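About Us

Hi, I'm Tamsin, and Vesby is my little card and print shop. Well, mine and Kagiso's. Kagiso Zwane runs the press and keeps the books, and I draw things and talk too much, so if you call the shop you'll almost certainly get me.

We started in March with a secondhand letterpress, a rented garage on Quintanilla Street and an order for 200 wedding invitations from my cousin (she paid full price, bless her). The bride's name was spelled wrong on the first batch. I still have one pinned over my desk! By the next year we'd moved into our current place at 3716 Virport Road, the old shoe repair with the green awning, and if it rains you can still smell the polish.

What do we make? Greeting cards, mostly, plus bookplates, recipe cards and small square art prints that people like to collect. The bird set is our best seller and I've redrawn the heron more times than I want to admit. We also take custom jobs: birth announcements, menus, thank-you notes, the odd lost cat poster (no charge for those, just come in). Kagiso mixes every ink color by hand and won't let me near the blue.

Our paper comes from Asotance, a family mill we've bought from since the garage days. It's thick and a bit toothy and takes a fountain pen nicely.

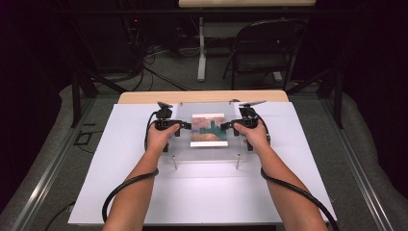

Square is my favorite shape for a card, and I'll argue about it with anyone who comes in. A tall card wants a tall picture, and then you're stuck drawing giraffes and lighthouses all year. With a small square picture card like the one between those two hands, you can put a teapot or a whole village on it and it sits right either way. They look good in a row on a windowsill too, and they fit the cheap frames from the thrift store.

We're open Tuesday through Saturday, 10 to 5, and later in December when everybody panics. Parking is in back, next to the bakery. Custom orders take 3 weeks, a little longer if you want gold.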